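Mimstead Kids Science
Home | Animals | Space | Your Body | Ask Us
Search this site Enter a word Go

Does the Five-Second Rule Work?

You drop a cookie. Somebody yells "Five seconds!" and you grab it and eat it. But who timed the germs? Bacteria can't read a clock, so be suspicious of any rule that says they wait for one.

Some germs move onto food the moment it lands. More time can mean more germs, but a fast grab doesn't get you down to zero. Wet food, like melon, tends to pick up more than dry food does. 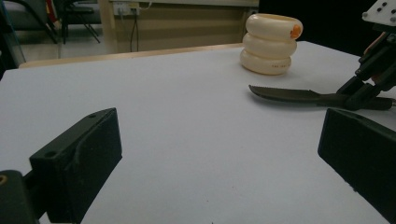 Now for "It looks clean, so it is clean." Does it? Bacteria are far too small to see. A shiny floor could have plenty of them, and a dusty one might have fewer – your eyes can't tell you which.

Will one dropped cookie make you sick? Probably not. People say "I did it and I was fine," but that only tells you about one cookie on one day. What would you need to test before you believed the rule?

Contact Mimstead | © 2018 Mimstead | Back to top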